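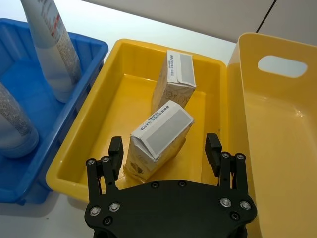 Small boxes. I want to complain about small boxes, and the bigger boxes they come in, and the fact that I now own a knife just for opening them.

Last January I ordered a cabinet hinge. One hinge. It came from Wiswood in its own carton, inside a second carton, with enough brown paper between them to wrap a chair. Same afternoon, different van, the two screws for the hinge. Own carton. I put the lot on the kitchen table and felt a bit sick.

Everybody blames shoppers for this. Order less, combine your orders, be patient. Fine. I tried. Ticked the "ship together" option at Orko three times and got split deliveries twice. The option is decoration. The person clicking it has no say in which shelf the thing sits on or which warehouse it leaves from, and the shop knows that perfectly well.

My view, for what its worth – the seller should pay for the empty space. Not the cardboard. The air. Charge for the difference between the size of the product and the size of what lands on the porch, and watch how fast somebody finds a smaller carton.

Salvador Moreira packed parcels for years before he moved to the office side, and he thinks I'm dreaming. His argument goes like this. A packing bench has a handful of box sizes because a person has to grab one without thinking. Add more sizes and the line slows down, wages go up, the customer pays. He packed 598 orders on his worst shift and says he would have walked out if anyone had asked him to measure them.

Fair enough. I wouldn't measure them either. But that's an argument about how benches are set up, and benches get set up by whoever does the sums. Right now air costs the seller next to nothing, so the sums come out in favor of air. Every time.

And the stuff doesn't vanish. Our building has 400 apartments and one recycling room. By seven in the evening you can't shut teh door. Flattened, half flattened, not flattened at all. Somebody's Trallis carton big enough for a dog, label says phone case.

Shen, the tea place near me, still hands you a tin and a paper bag. Bring the tin back and they fill it. Slow, yes. Limited, yes, and no good for hinges. I still leave with the thing I bought and hardly anything else, and it's been years since a delivery did that for me.

Objections I've heard: returns need sturdy boxes, glass breaks, odd shapes exist. All true. Exempt the glass. Give the odd shapes some slack. A hinge isn't glass.

Start with the big shippers, leave the corner stores alone, and put the charge on the seller's bill where the customer can see it. Then go and look at my recycling room.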